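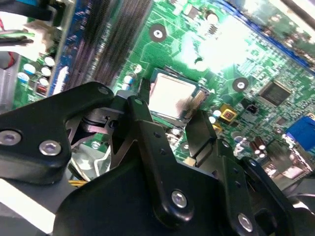 Small jaws for small chips: what I've learned trying grippers on old desktops

I've been swapping fingers, cameras and arms on my bench since March, mostly for one job that everybody loves to hate: getting a processor in and out of its socket. Pinby wanted a comparison of two grippers, the Asante and the Grindovlow, so that's where most of these tips come from. Your bench will be different, steal what you like!

1. Go narrow at the tip. The Grindovlow has lovely wide pads and it's great on boxes and jars, but inside a case it bumps capacitors before it gets anywhere near the chip. Slim tips win on a motherboard every single time.

2. Hold the chip by its edges and keep the force way down. I start at the lowest setting the controller will take and creep up from there (Sena Ametepe starts in the middle and comes down, and we've agreed to disagree).

3. Open the load plate all the way before you send the arm in. A half-raised plate is just the right height to catch a finger. I made that mistake twice in one evening.
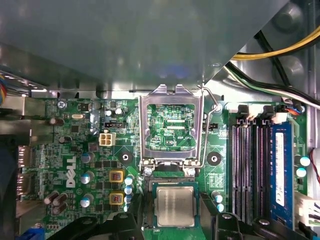
4. Park above the chip and look before you close. With a wrist camera you can see both fingers and the processor in one view, so take the extra second. If one finger is nearer than the other, shift the whole wrist over. Closing anyway just shoves the chip sideways.

5. Watch the glare. A processor lid is basically a little mirror. I moved my lamp off to the side and dropped the camera exposure, and my alignment runs got a lot less jumpy. A sheet of baking parchment over the lamp helps too, as long as it's a cool LED.

6. Never practice over live pins. Socket pins bend if you so much as breathe on them wrong, so rehearse the path well above the board and step down slowly. Unplug the machine first, of course. 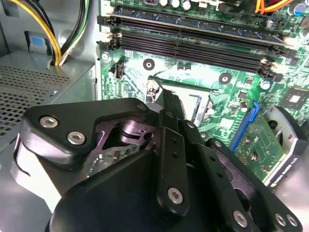

Do I need a second camera if there's already one on the wrist?

For straight up-and-down moves the wrist one is plenty. Add a side camera once you start tilting, as height gets hard to judge from above. Mine is a cheap one on a desk clamp.

7. Log every try, even the silly ones. I did 322 tries with the Asante before I trusted my own opinion of it. Efua Quartey keeps hers in a paper notebook next to the bench and I've come around to that, it's faster than typing with a screwdriver in one hand.

8. Re-zero the fingers every 12 runs. They drift! Not much, but a chip is thin and a tiny bit of drift is all it takes to miss the edge.

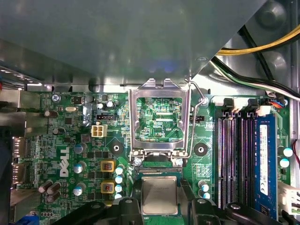 Can I use rubber tips on a processor?

Soft tips grip well, but ordinary rubber can build up static, so look for ones sold as ESD-safe. Wipe them down with isopropyl alcohol between sessions and replace them when they go shiny.

9. Tape down any cable that can wander into the path before you start, and use a tape that peels off clean.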